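Workshop Forums > Shared Builds > Two-Arm Bench > Basket handling
Search this forum Advanced search
14 replies | 3 shares

Topic: Grip settings for perforated baskets, two-arm bench

bench_secretary
Members are asked to review the proposed change to the grip settings before Tuesday. Ms. Halvorsen has set the closing limit at 2,000 counts for both arms. The present value in the Ayaaba controller is 1,975. The change is intended to reduce slipping when a basket is lifted by its side wall. Objections should be posted in this thread.

prudgate_tools
I must object. The baskets in question have thin walls, and the Prudgate workshop abandoned a similar setting after 3 rims were bent. I would ask that the value remain at 1,975 and that the approach angle be examined first.

Ingrid Halvorsen
The objection is noted. The Prudgate fingers were narrower than ours and carried the load on a smaller area. I do not consider the two cases comparable. I agree that the approach angle has received too little attention, and I have no record of it for the last session.

vanmont_shift
May I ask whether the limit applies while the arm is moving or only while it is holding? The Vanmont manual treats these as separate values. If they are combined here, the discussion above concerns two different questions.

Ingrid Halvorsen
They are combined at present. A separate holding value would require a change to the Anum script, which Ms. Aryee maintains.

Ewurabena Aryee
I can separate the two values by the end of October. Until then I support neither figure as a permanent setting. My own concern is the starting layout. Stacked baskets present several rims close together, and the gripper can close on more than one. Both views below are from the bench, the first with the grippers open and the second with a basket held at an angle. 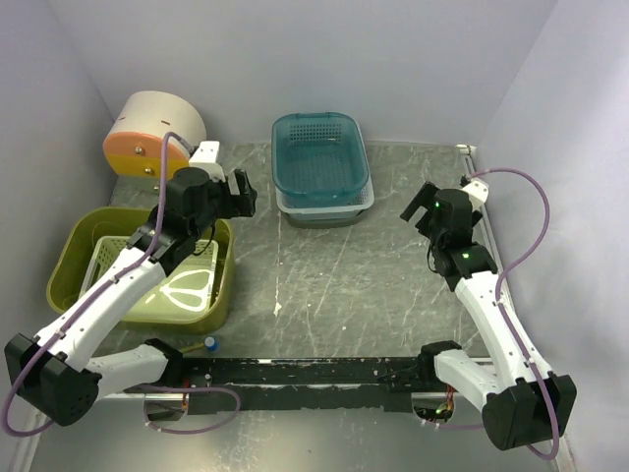
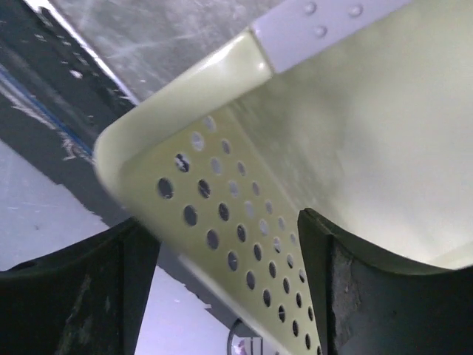
I therefore propose that the baskets be separated by hand before each run and that the limit stay unchanged until the script has been revised. Unstacking by the arms should be treated as a later task, with its own settings.

prudgate_tools
I support this proposal. I would add that the approach angle should be entered in the log with each run.

Ingrid Halvorsen
I do not agree that unstacking should be postponed. It is the principal reason the second arm was purchased. I will accept the present limit for the time being, provided that one evening session remains reserved for stacked baskets.

bench_secretary
The limit will remain at 1,975 pending the revised script. The question of the evening session stays open, and members who wish to attend should reply with the hours they have available.

vanmont_shift
I am available after 7 p.m. and can bring a printed copy of the Vanmont manual.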